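Kestik Sleep Diaries – README

Contents

1. What is in the collection
2. How the diaries were kept
3. Files and columns
4. Known problems
5. Places in the text
6. Use and citation

1. What is in the collection

Kestik is a set of 2424 diary entries about sleep, written by 40 adults in the towns of Jasel and Pravel. Each entry covers one night. The writers put down when they went to bed, when they thought they fell asleep, how often they woke, when they got up, and anything else they cared to mention. Most entries run to a few lines. A handful run to several pages.

The diaries were first kept on paper, beginning in March 1999, and were typed up over the following years. The typed text is what you get in this release. The paper originals are kept in Pravel and have not been scanned.

The collection was put together for people who study how ordinary people write about sleep: the words they use for being tired, how they estimate time in the dark, what they blame for a bad night. It has also been used for teaching, mostly to show students how messy self-reported times are.
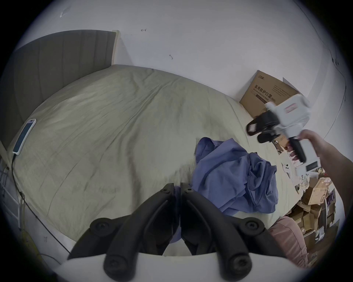
Pilar Godoy

2. How the diaries were kept

Each writer was given a bound notebook with ruled pages and a one-page instruction sheet. The sheet asked for an entry before noon on the day after. It did not ask for any particular length or style. Writers who missed a morning were told to leave the page blank and go on with the next one. Some filled in the blank later from memory anyway, and where the handwriting or the ink made this plain the typist marked the entry as late.

There was no equipment. No one wore a sensor and no one was watched. All times come from the writer's own clock or from a guess, and the instruction sheet asked writers to put a "g" after any time that was a guess. Use of the "g" varies a lot. Two writers put it after everything, including the time the alarm went off. Several never used it.

Writers in Jasel were found through a notice at the town library. Writers in Pravel came in through friends and relatives of the first group, so there are family ties across the two towns. The household column shows which writers lived together. Couples were asked not to read each other's notebooks, and we have no way of knowing whether they did.

3. Files and columns

The release has four text files and this README. All files are tab-separated, UTF-8, with a header row.

entries.txt – one row per night
writers.txt – one row per writer
households.txt – one row per household
wordlist.txt – local words and their everyday meanings

Columns in entries.txt:

entry_id – a number, not in date order
writer_id – matches writers.txt
night – night number counted from the writer's first entry
bed – time the writer went to bed, 24-hour clock
asleep – time the writer believes they fell asleep
wakes – number of times awake, as given
up – time out of bed
guess – which of the times above carried a "g"
late – 1 if the entry was filled in on a later day
text – the entry as written

Columns in writers.txt:

writer_id
household_id
town – Jasel or Pravel
age_band – under 30, 30 to 49, 50 to 69, 70 and over
shift – 1 if the writer worked nights for any part of the diary

Calendar dates were removed and replaced by night numbers. If you need the season, a separate table can be had on request. It gives the month only.

The wakes column is text, because writers did not always give a number. You will find "a few", "all night", "twice I think" and one "ask the dog". We left these alone. If you need numbers, decide on your own rule and say what it was.

Spelling in the text column is as written. The typist corrected nothing except letters that were plainly dropped at the end of a line. Words that could not be read are shown as [?]. Names of people are replaced by [name], and street names by [street]. Pet names were kept.

4. Known problems

Night numbers drift in one household. Both writers skipped pages without leaving them blank, and the two diaries no longer line up past the second month. Do not use that household to compare two people on the same night. It is flagged in households.txt.

December is thin. Many writers stopped over the holidays and picked up again afterward, and a few never picked up again.

Clock changes were not handled. Times are as written, and on the nights in question we cannot tell whether the writer had already moved the clock.

Bed times after midnight belong to the night before. An entry with bed at 00:40 is a late night, and a script that sorts by time alone will get it wrong. This is the most common mistake we see in work sent back to us.

Naps are not recorded in a column. Some writers mention them in the text, mostly the older ones. Searching for "nap" will miss a good many of them, so try "lay down", "dozed", "dropped off" and the local words in wordlist.txt as well.

Six entries are empty except for the times. They are real entries and should stay in any count of nights.
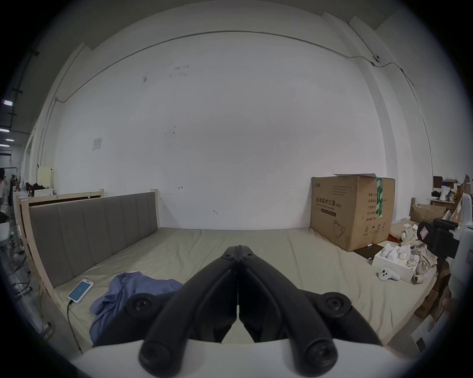 Fig. 1. A phone charging on the bed, near the headboard.

5. Places in the text

Writers mention where they slept more often than we expected: the sofa, a child's room, a chair, the floor on the coolest side of the house. An early version of the release had a place column made with a keyword search. It was dropped, as "couch" was picking up television habits as much as sleep. A reader who wants to rebuild it should read the entries by hand for at least a few writers first.

Bedding gets a lot of space too. Heat, cold, sheets that come off at the corner and who pulled the covers are among the most frequent complaints, ahead of noise in Jasel and just behind it in Pravel, where the rail line runs close to the older houses.

6. Use and citation

The files may be used freely for research and teaching. Do not try to work out who the writers are. If you think you recognize someone, keep it to yourself and write to us so that the entry can be looked at again.

Please cite as: Godoy, P., Kestik Sleep Diaries, Dixit Text Archive, Pravel.

Corrections are welcome. Send the entry_id, the column and what you believe it should say. Fixes to the text column are checked against the notebook before they go in, and that can take some time – the notebooks are only pulled out twice a year.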